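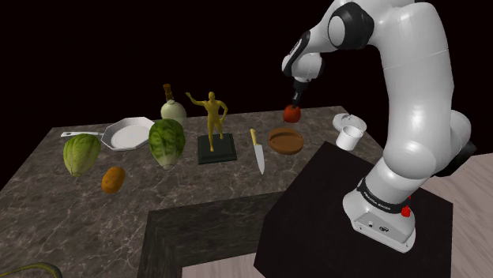 Render: Meron Abera, Cenia simulation group

Minutes - Grisolell cell, setup and upkeep meeting

Present: Saron Endale (chair), Meron Abera, Karine Ouellet, Loïc Bailly
Apologies: Tsehay Woldegiorgis
Minutes taken by Loïc Bailly

1. Minutes of the May meeting

Accepted with one change. Under item 4, "gripper width" should read "gripper speed".

2. State of the cell

Meron reported that the simulated counter cell now loads from one file. The arm, pedestal and marble counter are fixed in that file, and the loose items are placed when a run starts. The red fruit and the wooden item are the pair used for the pick-and-place check, with the arm bringing the fruit in from overhead. The rest of the kitchen items stay on the counter as clutter, including the gold figure on its black stand.

Karine asked if the figure was tall enough to matter for the wrist. Meron said yes, the planner has to treat it as an obstacle, and it should keep its collision shape even in short tests.

3. Base position

The arm base had been 9 mm off from the drawing Gebreyes supplied. Loïc moved it back and saved the new position. All runs made before the fix are to be marked as old and kept in a separate folder. Saron does not want them deleted until Tsehay has looked at them.

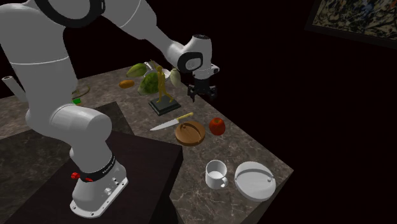
4. Gripper and wrist

Karine has gone through the joint limits and corrected 2 that were copied wrong from the Pladell cell. The fingers were closing too fast and pushing into the fruit on contact. She has lowered the closing speed and raised the finger friction a little. Agreed to leave both settings alone until the next full batch is done - no more small changes in the middle of a batch.

Loïc asked for the hover height over the back of the counter to be written into the setup sheet. At present it is only in Karine's own notes.

5. Run log

The log stands at 3,343 runs. Of these, 271 stopped early with a planner error. Meron thinks most trace back to the base position but has not gone through them one by one. She will sort them by error code first and report back.

6. Routine checks

Before each batch: load the cell file, send the arm to its home pose, open and close the gripper once, check the base position against the sheet. Whoever starts the batch signs the log.

7. Actions

Meron - sort the stopped runs by error code.
Karine - add hover height and finger settings to the setup sheet.
Loïc - mark and move the old runs.
Tsehay - review the old runs, then tell Saron if they can go.

Meeting closed at 3:40 p.m.

Comments

Tsehay W.: Read these, thanks. Please leave the old folder alone until I'm back at my desk.

Karine O.: Hover height is on the sheet now, page 2.

Meron A.: Item 5, can we add that the log number includes the short tests?

Loïc B.: Will put it in the next minutes.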